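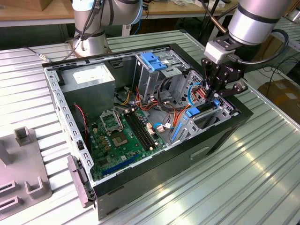 Desktop tower on the bench, side panel off and CPU socket open.

Tournament Systems Technician (LAN events)

Employer: Forkik Events
Reports to: Solange Paquette, Head of Technical Operations
Contract: fixed term, with possible extension
Hours: full time, including weekends during events
Applications close: Tue 20 November

Forkik Events runs the Tzavaras League, a team competition in the arena game Flurkitz. League play is online. The playoffs and the final are played on a local network at Flarkard Hall, with the next final scheduled for June. We are hiring a technician to prepare, install and support the player machines and the match network for the offline stages, and to support the online stages between them.

The post sits in Technical Operations. It is separate from Broadcast, which has its own engineers, and from Competition, which employs the referees and writes the rulebook. You will work with both groups every event day, and you will need to be clear about where your responsibility ends.

Main duties

Player machines. We keep a pool of 30 identical desktop machines for stage, warm-up and spare use. You will maintain the reference disk image, write it to every machine before each event and confirm that hardware, firmware and driver versions match across the pool. A machine that differs from the reference is pulled until it can be corrected. You will diagnose faults to component level, replace parts and record each replacement in the asset register.

Match network. You will install and test the wired network for the stage and the practice rooms. Player traffic, broadcast traffic and office traffic run on separate segments. You will configure the switches from existing templates, label both ends of every run, and log latency and packet loss from each seat to the match server ahead of the first match.

Match servers. Offline matches are played on servers in the hall. You will apply the tournament build when Competition releases it, freeze updates for the length of the event, and keep a standby server on the same build. Match recordings and server logs are copied off at the end of each day and kept until the protest period has closed.

Peripherals. Players bring their own mouse, keyboard, headset and mouse pad. You will check these against the approved equipment list, install permitted drivers under your own login, and load player configuration files after they have been scanned. Onboard macros are cleared in front of the player and a referee. Storage devices belonging to players are never connected to a stage machine.

Technical pauses. When a referee grants a pause you will be the first person to the seat. You report what you find to the referee, who decides whether play resumes, the round is restored or the machine is swapped. You do not discuss the fault with the team or with broadcast staff while the match is open. A written fault report is filed the same day.

Online stages. During league play you will watch server health, handle tickets from team managers and supply logs to Competition when a disconnect is disputed. Online shifts can be worked from home.

Event pattern

Each offline stage has 2 build days ahead of the first match. Doors, match start and teardown times vary with the bracket, and a series that goes to its last map can push the schedule well into the evening. A standard show day for this post is 9 hours including breaks. Hours beyond that are returned as time off in the following weeks. Travel and lodging are booked and paid for by Forkik.

Outside event periods the work is done at our workshop during normal office hours. Most of it is imaging, repair, stock control and testing of new game builds – quiet work, and a large share of the year.

Required

– At least 2 years of paid work in desktop support, system building, network installation or live event IT.
– Ability to assemble and repair desktop computers without supervision, including processor, memory, power supply and cooling replacement.
– Working knowledge of switched networks: VLANs, link aggregation, DHCP, and packet capture for fault finding.
– Experience with disk imaging and with scripted setup of Windows machines. Any common scripting language is acceptable.
– Accurate written records. Fault reports from this post are used as evidence in protests.
– Ability to lift and move equipment cases, with help where the case is marked for two people.
– Fluent English, spoken and written.

Useful

– Administration of Linux game servers.
– Prior work as a tournament referee or admin in any title. Rank in Flurkitz is of no interest to us, but you should know how a round is played and what a round restore does.
– Experience with anti-cheat software from the operator's side.
– Basic knowledge of intercom systems and stage power.

Conflicts of interest

The person appointed may not play in, coach, manage or hold a financial interest in any team entered in the Tzavaras League or its qualifiers. Betting on Flurkitz matches is prohibited for all Forkik staff and for members of their household. Unreleased builds, team configuration files and practice schedules are confidential. Candidates with a current link to a team can apply, provided the link is declared in the application and ended before the start date. Past competition bans must also be declared.

How to apply

Send a resume and a cover letter through the form on the Forkik careers page, using the reference "Systems Technician". In the letter, please describe one fault you traced in a live or time-limited setting: the symptom, the checks you made and their order, the cause if it was found, and what you wrote down afterward. Plain text or PDF only. Screenshots and highlight videos are not reviewed.

Shortlisted candidates will be invited to the workshop for an interview and a practical test. In the test you will receive a machine with more than one fault, a small network segment to configure from a written specification, and a report form. Tools are provided. The report is marked together with the repair, and an incomplete repair with a sound report can still pass.

Questions about the duties can be addressed to Solange Paquette through the same form. Questions about pay grade, leave and work permits go to the personnel office. Applications received after the closing date will be held for the next vacancy only if the applicant asks for this in writing.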